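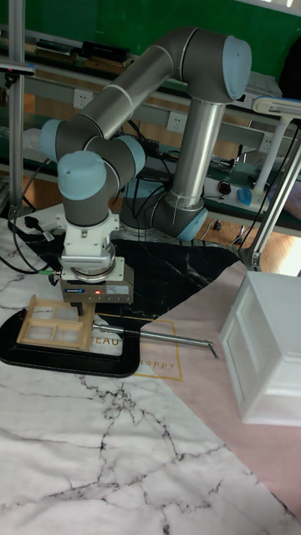 Ticket 3671 - Préhenseur Faltolo : défaut de couple en fin de fermeture sur pièces minces
Projet : Zernuvia, comparaison de préhenseurs parallèles
Statut : ouvert, en attente du fournisseur
Ouvert le 3 avril 2023

Le préhenseur Faltolo, piloté par le contrôleur Ornatholm, remonte par intermittence l'erreur « position finale non atteinte » alors que les doigts sont en contact avec la pièce. Le défaut n'apparaît pas sur les cubes d'étalonnage. Il apparaît sur la petite fenêtre en bois à quatre carreaux, tenue par les doigts au-dessus du plateau, et toujours avec la même configuration de câblage (connecteur vert côté gauche du préhenseur). Le voyant rouge reste allumé avec ou sans défaut, il ne permet donc pas de trancher.

Configuration
Bras six axes, bride d'adaptation blanche, préhenseur alimenté par le contrôleur et non par le poignet.
Effort de serrage réglé à 60 %, vitesse de fermeture à 90 %.
Paramètres d'usine pour le reste.

Étapes réalisées

1. Redémarrage du contrôleur seul, puis du contrôleur et du bras. Sans effet.

2. Remplacement du câble de communication par celui du préhenseur Ajayi. Sans effet. Le câble d'origine a été remis en place.

3. Vitesse de fermeture ramenée à 60 %. Le défaut devient plus rare mais ne disparaît pas. Le journal indique presque 2 mm d'écart entre la consigne et la position lue au moment de l'arrêt.

4. Approche verticale, doigts juste au-dessus du cadre, pièce posée sur le serre-joint noir en C, tige vers la droite. But : vérifier que l'écart existe avant le contact. Le contrôleur donne une position lue correcte tant que les doigts ne touchent rien.

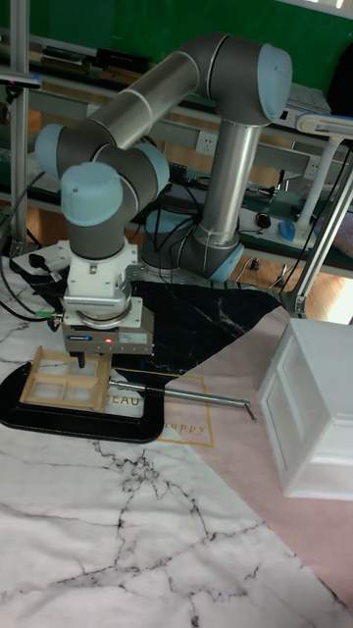 5. Même séquence avec le préhenseur Ajayi, mêmes consignes, même trajectoire. Aucun défaut enregistré. L'Ajayi accepte une tolérance de position réglable, le Faltolo non, du moins dans la version de micrologiciel installée.

6. Lecture directe des registres du Faltolo, sans passer par l'Ornatholm. L'état « pièce saisie » est bien émis, puis écrasé par l'état « position non atteinte » au cycle suivant. Le contrôleur ne lit que le second.

Analyse provisoire
Le préhenseur s'arrête sur l'effort, ce qui est le comportement attendu pour une pièce mince et un peu souple. L'erreur vient de l'ordre de publication des états - pas du câble ni de la bride. À confirmer par le fournisseur, qui annonce un nouveau micrologiciel en mai.

Contournement
Lire l'état « pièce saisie » par interruption et ignorer le code suivant pendant 90 ms. Ne pas utiliser ce réglage sur une trajectoire de dépose : une perte de pièce dans cet intervalle ne serait pas signalée.

Reste à faire
Reprendre la position de prise avec le cadre à l'intérieur du serre-joint. L'orientation du poignet est à noter pour chaque essai, elle manque dans les premiers relevés.

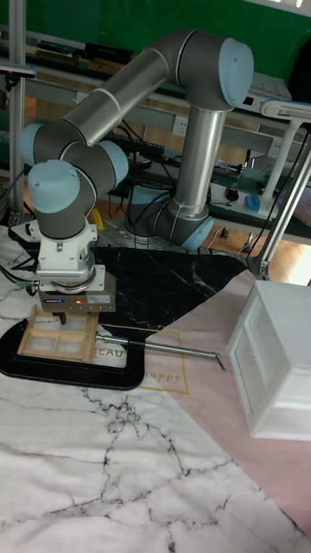
Fig. 3 - Préhenseur vers le bas, cadre en bois dans l'ouverture du serre-joint.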